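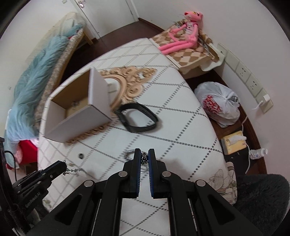 Si-woo Kwak asked whether a fine chain should be boxed before the strap or after it. At Stimano the chain goes in first, clasp fastened, and the strap is laid over it with the buckle closed.

About Stimano

Stimano repacks small accessories for online sellers from Unit 31, Jidancombe. Stock consists of chains, straps, belts and rings. Items are sorted on a flat, light-colored surface and packed in corrugated cardboard boxes, white outside and brown inside. We currently hold 177 product lines, with a minimum order of 31 pieces per line.

Tangled chains are separated by hand and packed singly. Loose rings are bagged.

Intake: Hwa-young Choo
Packing and returns: Ebere Okonkwo

The packing room is closed for stock count in July.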